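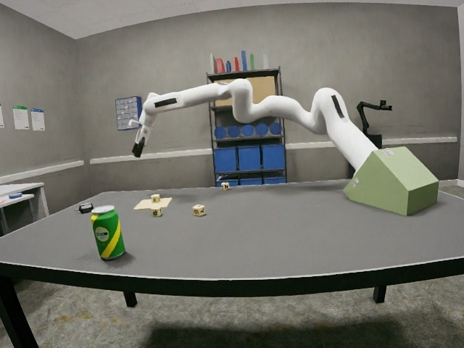 Can you tour the old Fogh county jail, and is it worth the drive?
Abrehet Seyoum

My sister and I love old buildings and we'll be near Fogh in November. I read the jail closed and got fixed up as offices, but I can't tell if they still let people in to see the cells. Also, are there a lot of stairs? Her knee is bad!

Bjarke Steinarsdóttir

Yes, I went last fall! Tours run 30 minutes and start at the side door on the courthouse side (the big front steps are locked). You see the sheriff's rooms and one row of cells, and there's one flight of stairs, pretty steep, with a rail on the left. I loved the ironwork. Bring a sweater, it's freezing in there. 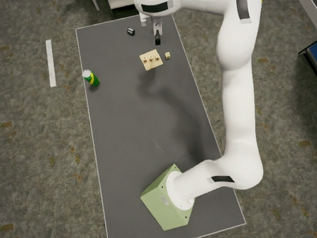 flurnuron

Went in 2000 when it was still empty, no idea now. Parking was bad.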